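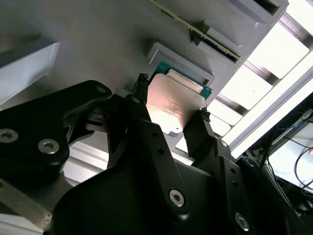
A computer processor held by its edges, metal heat spreader facing outward.

Second-hand chips, first-rate heat

The reuse of old office computers as building heaters has been discussed for years, mostly by people who do not pay the electricity bill. At Plumside, a block of 16 flats above a parade of shops, the arrangement has now run through one full winter, and the readings are good enough to be worth setting out.

The plant sits in a former bin store. Four racks hold desktop boards bought from office clearances by Fomstead, the firm that runs the scheme. They carry out batch work, chiefly film rendering and overnight stock calculations, for customers who do not mind waiting. Nearly all the electricity drawn by a processor leaves it as heat, and a water block clamped to the heat spreader carries that heat into a closed loop.

The difficulty lies in the temperature. A loop that leaves the racks at 45 degrees will warm a floor but will not fill a bath safely, and stored hot water has to be kept at 60 degrees to control legionella. Plumside therefore uses a small heat pump, made by Tisel, to lift the last part. Starting from warm water instead of cold February air, it needs far less power than an outdoor unit doing the same duty.

Gopinath Suvarna, the engineer who designed the loop, regards thermal paste as the weakest part of the system. Paste on a processor that has spent years in an office is often dry and cracked. Every chip is cleaned with isopropyl alcohol, inspected under a lamp and pasted again before it goes into a rack. "A poor joint costs you seven degrees," he says, "and you only get those back by paying the heat pump for them."

Over the heating season the racks delivered 3576 kilowatt-hours to the hot water store. The remainder went to the stairwell and the ground-floor slab. Faults were few: a pump bearing, two leaking couplings and a blocked strainer, the last of which stopped the loop on a Thursday evening and left the residents on the immersion heater until morning.

Summer is the unsolved part. Demand for hot water falls, demand for computing does not, and the surplus is at present thrown away through a dry cooler on the roof. Stubbs, the launderette on the corner, has asked for a connection. The pipe run is short but crosses a gas main, and the survey has yet to be booked.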